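In Praise of the Green Cloth

I will argue with anyone about this: the best thing you can put on a workbench is a piece of cloth! I came around to it in October, after years of losing small parts to hard, shiny tabletops (they bounce, they roll, they're gone). Bianka Bodnár swears by a rubber mat, and I respect that, but cloth is softer and you can throw it in the wash.

Green is my color. A little yellowish ring shows up on it beautifully, wrinkles and all. Clear pieces are harder, I admit, and they love to hide in a crease.

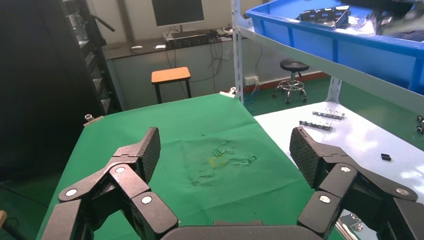 Clamp it, don't tape it

Tape lets go after 2 days. A small metal clamp at the corner holds, and it comes off in a second when you want to shake everything out. And keep a bare white surface next to it for the metal brackets and other bigger stuff – they don't need pampering, and the cloth stays free for the tiny things!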